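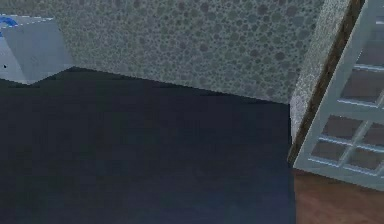

According to Dong-geon Ham, the replay drifts when the base pose is not reset between demonstrations, and that should be ruled out before anything is retrained.

Replay drift after remote-control demos in simulation
posted by usthorpe_lab, 10 August 2018

I recorded 163 demonstrations by remote control in the Kilby simulator. The task is to drive up to the table and pick up the black cup. Replayed open loop, 11 of them end with the hand short of the cup. Same build, same scene file. Is it the logging rate?

Dong-geon Ham
As above, check the base pose first. Then compare the time stamps of the commands with those of the physics steps. If you log at the controller rate and replay at the step rate, the error builds up over a long drive. Log both, and save the full state at the start of each run. 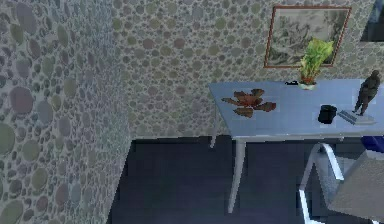
Table with the cup, between runs.

kasprzak_r
Had this with 4 runs last August. Fixed it by slowing the stick down. Don't know why.

prevden2
Are you on version 2? Replay was broken in the old one. Or just throw the 11 away, you have plenty left.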